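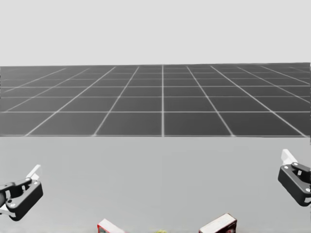 About Lerko

Lerko reads grocery loyalty schemes for a living. We started in Brallthorpe, in two rooms over a shoe repair shop, after Bok-nam Jang tried to work out what her points card had saved her in a year and got a figure smaller than the price of the bag she carried the shopping in.

She didn't trust the result, so she did it again with her neighbors' receipts. It came out much the same. We have been suspicious ever since.
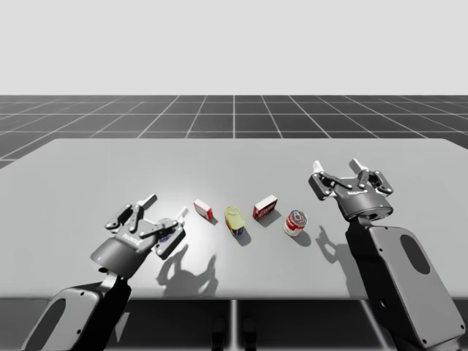 Most of our work is dull. We collect receipts, check shelf prices against "member" prices, and look at what the same item cost a month earlier. Last November we went through 672 offers in one region. In 219 of them the member price was the old regular price with a new sticker. The stores call this a reward – we have other words for it, but we keep them out of the reports. 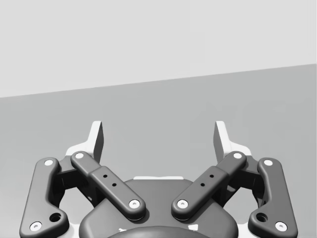
Who pays for this

You should ask that of anyone who claims to be independent. We are paid by 627 household subscribers and by a few consumer groups who buy the yearly report. We take no money from grocers or card companies. Nasr, a points app, once offered to sponsor our newsletter and said it would have no say over what we wrote. Maybe so. We turned it down.

What we don't do

We don't rank stores, and we don't hand out badges. We did try a badge in our second year, and within weeks a chain had asked what it would cost to get one. Our price log, Ilora, is open to subscribers, mistakes included. There are 17 corrections listed at the moment – please send us more if you find them. 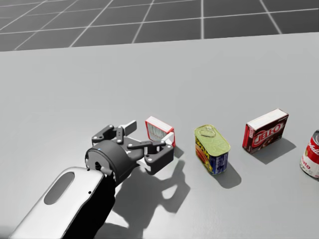 A robot arm over a light gray tabletop.

The office is open to visitors from 10 a.m. until 4 p.m. Bring receipts, the longer the better.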